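Print this page | E-mail this page

Pundevow Community Help > Prints and Albums

Matte or luster for a family album that will get handled a lot?

Posted by brosturik

Hi everyone! I'm putting together a big album for my parents, and I've gone back and forth on the paper so many times that I've stopped trusting my own opinion. I have about 400 pictures narrowed down (it was 580, so please be proud of me), and a good half of them are scans of old prints with a bit of grain and some fading. The grandkids will be all over this thing, fingers and all. The lab I use, Zumivura, offers matte and luster at the same price. Which would you choose? And does it matter that the scans and the newer digital pictures will be sitting side by side on the same page?

Posted by jafarzadeh

Oh, what a lovely present! I've made a few of these over the years and I would go with luster for yours. It has just enough texture to hide fingerprints, and the blacks stay nice and deep, which helps faded scans more than you'd think. Matte is beautiful, but on my last album the dark pages picked up little scuffs along the edges where people turned them, and once I'd noticed I couldn't stop seeing them. 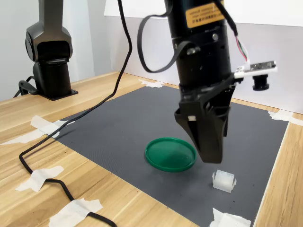
As for mixing old and new, I'd keep them on the same paper and do the evening out before you upload. Pull the yellow down a little on the scans, but leave some of it in, or your grandparents start to look like they were photographed last week! Then order a small test set, 10 prints or so, half old and half new, and look at them by a window in the morning and again under a lamp at night.

One more thing, check how many pages the cover you picked can hold. With that many pictures you may want two volumes.

Posted by pundevow_reader

matte. luster glares under our kitchen light. also I got 20 percent off by waiting for the November sale, if you're not in a hurry

Print this page | E-mail this page

Contact us | Copyright Pundevow Community Help | Back to top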